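本网站使用 Cookie 以改善浏览体验。继续浏览即表示同意我们的 Cookie 政策。接受 拒绝 管理偏好

Pastley 手持夹爪使用八周:一颗转轴螺钉引出的问题

这套夹爪是九月初到货的,两把手柄,左右手各一把,配 Musau 的录制软件。我们用它采集家庭环境里的抓取示范,主要是厨房、卧室、客厅里拿东西放东西这一类动作。录下来的轨迹之后会拿去训练机械臂的抓取策略。

用到现在满 8 周。前半段没什么好抱怨的,后半段出了一次故障,停工,返修,还废掉了一批数据。这篇评测大部分篇幅写那次故障,因为买之前我查过的几篇评测都只写了开箱和头几天。
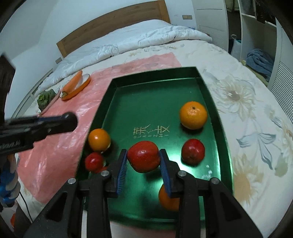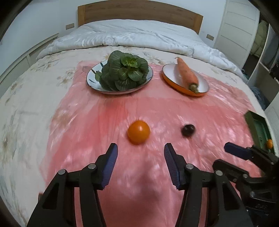

床上摆果蔬的采集任务:上图夹着一个红苹果,下图夹爪张开,前方是一个番茄。

先交代基本情况。

夹爪主体是黑色塑料,两根手指靠连杆带动,内侧各贴一块蓝色带棱的橡胶垫。扣扳机,手指往中间合;松开,弹簧把手指推回去。没有电机,夹多紧全看手上用多大力。相机固定在手柄上方,跟着手走,录到的画面里总能看到手指和指垫。手指开合的宽度由软件从画面里识别,不走单独的传感器。最后这一点后面会反复提到。

单把带相机重 600 克。刚上手觉得还行,连着录一个下午,手腕会酸。Pastley 的说明书建议中间休息,我们照做了,没有人出现持续的疼痛。左右手一起用的时候,非惯用手累得更快,动作也更容易飘,这一点各家手持夹爪都差不多。

指垫是这套东西里做得最好的部分。橡胶软硬合适,棱纹对光滑的表皮抓得住,苹果、番茄、橙子都能稳稳提起来。太小的果子要放慢一点,夹偏了会从两块垫子之间滚出去。叶菜要夹梗,夹叶子容易扯破。胡萝卜从中段夹最稳,夹尖头会转。这些都属于正常手感,练半天就会了。

Musau 的软件安装顺利,界面朴素。开始录制前要做一次开合校准:全张开,停住,全闭合,停住,屏幕显示通过。中途可以随时重新校准。导出速度可以接受。缺点是软件没有中途自检,校准通过之后,它就一直相信那次校准的结果。

故障的经过

十月中旬的一个下午,做的是把果蔬在床面和托盘之间来回搬的任务。录到一半,操作的人说右手那把“有点松”。大家试着捏了几下,开合正常,夹东西也正常,就继续录了。

当时没有停下来检查,是我们自己的错。往后看,那句“有点松”是唯一的提前警告。

接下来的一段时间里,夹小东西的失败次数变多。操作的人以为是自己累了,换了个人,还是一样。傍晚收工前,夹一个苹果往上提的时候,手指突然歪了,一边的指垫翘起来,苹果掉回托盘里。右边的手指合不拢,松开扳机也回不到原位。

拆下来看,一颗转轴螺钉退出来了一截,连杆可以上下晃。晃动的幅度肉眼看得清楚,用手一推就有响声。螺钉背面的螺母是普通螺母,没有尼龙圈,螺纹上也没有看到螺纹胶的痕迹。反复开合的受力全压在这几颗螺钉上,普通螺母会慢慢松,这在机械上没有什么特别的地方。

我们把另一把也拆开检查。左手那把的螺钉还没有退出来,但是用起子轻轻一带就能转。也就是说两把都在松,只是右手那把用得多,先出事。

从到货到这次停工,右手那把累计录制 28 小时。这个数字是从 Musau 的会话记录里加出来的,只算按下录制键之后的时间,练习和闲着乱捏的时间没有算进去。

数据上的损失

苹果掉下来的那一条当然作废。麻烦的是前面那些看上去成功的。

前面说过,开合宽度靠相机画面识别。连杆松了以后,手指在受力时会往外偏,偏的角度每次都不一样。软件看到的是指垫在画面里的位置,它按校准时的几何关系去换算,换算出来的宽度就不对。夹着同一个苹果,前一条和后一条的读数能差出一截,画面里的苹果却一样大。

更糟的是偏差会变。刚开始松的时候很小,混在正常波动里看不出来;越到后面越大。没有一个明确的时间点可以说“从这里开始是坏的”。我们试过把每次抓取时的最小开合宽度画成曲线,能看到后半段往一个方向漂,但是开头那段漂移淹没在噪声里。

最后的处理办法很保守:以上一次确认过螺钉状态的那天为界,之后右手的数据全部不用。左手的保留,加了标记,单独放一个目录。双手配合的任务也整条去掉,右手错了,左手那边的动作单独拿出来没有意义。

有人会问能不能事后校正。理论上可以拿画面里尺寸已知的物体反推,实际上水果没有标准尺寸,托盘又常常只露出一部分。试过一轮,校正之后的结果换个物体就不对,放弃了。

如果当时没有停,这批数据会进训练。策略学到的夹持宽度会偏,上了真正的机械臂,轻的后果是夹不住,重的后果是夹得太紧。机械臂的力气比人手大,捏坏一个番茄无所谓,捏的如果是玻璃杯就是另一回事了。

安全方面

没有人受伤。但是拆的时候发现了两个值得写下来的地方。

第一,连杆外侧有三角形的镂空,手指合拢时,镂空附近的连杆之间会形成夹点。正常握持时手在手柄上,碰不到。可是手指卡住的时候,人的第一反应是用另一只手去掰。我们那天就有人伸手去掰,扳机还扣着,一松,弹簧把连杆弹开,指节被夹了一下,留了个红印。说明书里关于夹点只有一行小字,没有图。我建议印在手柄上。

第二,螺钉如果完全退出来会掉落。在桌子上掉了能听见,在床上掉了听不见,会滚进被子或者床单的褶皱里。家里采集的场景里有食物,也可能有小孩和宠物,一颗小螺钉掉在菜叶里并不好找。我们那颗没有掉出来,但是离掉出来也不远了。现在收工时多了一道检查,对着螺钉看一遍,颗颗都在才装箱。

还有一件跟 Pastley 关系不大的事,一并写在这里。双手操作时手柄上的线容易挂住旁边的东西。在床边、沙发边走动,线往下垂,转身时会被扯一下。建议把线固定在小臂上,用魔术贴就够了。

售后

我们是在 Gretden 买的,先联系了 Gretden。客服要求拍螺钉的照片和一段开合的视频,当天发过去,隔天回复说转给厂家。之后几天没有消息,催了一次,得到一句“正在处理”。

直接给 Pastley 写邮件反而快。对方承认早期批次用的是普通螺母,后面的批次换成了防松螺母,愿意免费寄替换件。我问为什么没有通知已经买了的用户,回信说产品页面的更新记录里写了。我去看了,确实有一行,“优化紧固件”,没有说为什么,也没有说旧批次要不要处理。

我对这个回答不满意。一个影响测量结果的零件更换,应该主动发邮件。用户注册的时候留了邮箱,促销邮件倒是每个月都能收到。

替换件到手是一小袋螺钉和防松螺母,附一张装配图。图画得清楚,没有写拧紧力矩。又写信去问,回答是“拧到没有晃动、手指仍能自由回弹即可”。照这个标准装,靠手感,两个人装出来松紧不同。我们后来统一由同一个人装,装完两把放在一起比。

Musau 那边也写了信,建议加一个录制中的自检,比如每隔一段时间提示用户空捏一次,和校准时的闭合位置对比,超出就报警。对方答复说会考虑,没有给时间。目前的版本没有这个功能。

换件之后

换上防松螺母以后,我们又用了一段时间,没有再出现松动。时间还不够长,不能说问题解决了。手感有一点变化,合拢时稍微紧一些,回弹慢半拍,用几天就习惯了。

自己加的流程如下,正在用同款的可以参考。

每次开工前,关掉扳机以外的一切,捏住指尖前后推,听有没有响声。有响声就不录。

螺钉头和连杆之间用油性笔画一条线,跨过去画。螺钉转了,线就错开,一眼能看出来。这个办法不花钱,比任何软件提示都早。塑料面上画线容易被手蹭掉,隔几天补一次。

每换一个任务重新校准一次,不管软件有没有要求。校准之后空捏,看读数是不是回到零附近,记在表格里。读数往一个方向走,就停下来查螺钉。

操作的人说不对劲,立刻停。这条写在最后,其实应该放在最前面。

不建议自己上强力螺纹胶。我们在备用的连杆上试过,有些螺纹胶会让塑料发脆,试的那一块后来在孔边出现了细裂纹。要用胶先问厂家是哪种塑料。Pastley 没有在说明书里写材料牌号。

和 Solberg 的比较

手头还有一把 Solberg 的旧款,借来对照。Solberg 的转轴用的是轴承加卡簧,结构上没有这种松动的问题,开合也更顺。代价是重,手柄偏粗,手小的人扣扳机吃力。指垫是平的,夹光滑的水果比 Pastley 差得多,番茄老是打滑。宽度有独立的编码器,不靠画面识别,所以就算手指有点旷,读数也跟得上扳机的位置,不过那样它反映的是扳机,手指自己歪了它同样不知道。

两家的软件不互通。Solberg 的数据要转一道格式才能和 Musau 的放在一起,转换脚本要自己写。

如果只看机械可靠性,选 Solberg。如果主要采集水果、蔬菜、软包装这些表面光滑或者形状不规则的东西,Pastley 的指垫确实好用,前提是买到换过螺母的批次。批次号在手柄底部的标签上,下单前让 Gretden 的客服拍给你看。我问过,他们愿意拍,只是要等。

几个零散的问题

指垫磨损:八周下来棱纹还在,表面有点发亮,夹持没有明显变差。沾了果汁要及时擦,干了以后会发黏。用清水擦就可以,酒精擦过一次,颜色没有变化,之后没敢多用。

反光:在塑料布和上了光的托盘上录制,亮斑会干扰宽度识别,偶尔跳数。换一个角度打光或者拉上窗帘就好。跳数和螺钉松动造成的漂移看起来不同,前者是一下子跳走又跳回来,后者是慢慢偏。分不清的时候先查螺钉。

软的支撑面:床面会陷,手往下压的时候指尖比看上去更低,容易顶到布面。顶一下,力就传到连杆上。我怀疑在床上录制比在桌上更容易让螺钉松,没有做过对照,只是怀疑。现在床上的任务会提醒操作的人少往下压。

箱子:原装的泡沫箱太紧,手指要合拢才塞得进去,长时间压着弹簧。我们把泡沫切掉了一块,让它张开着放。

评分

指垫和抓取手感:好。
重量:可以接受,长时间使用会累。
结构可靠性:早期批次不合格,换件后待观察。
软件:够用,缺少录制中的自检。
售后:Pastley 回复快,但没有主动通知;Gretden 慢。
说明书:夹点提示不足,没有力矩,没有材料信息。

已经买了早期批次的,今天就把螺钉检查一遍,然后写信要替换件,不用等到它松。写信的时候附上批次号和螺母的照片,我们第一封信没有附,来回多花了几天。还没有买的,问清楚批次再下单。

左手那把的数据我们还在逐条看。目前看下来没有发现漂移,等全部看完,结果会补在这一页的末尾。

订阅我们的邮件通讯,每月接收新的评测文章。输入您的邮箱地址 订阅 您可以随时退订。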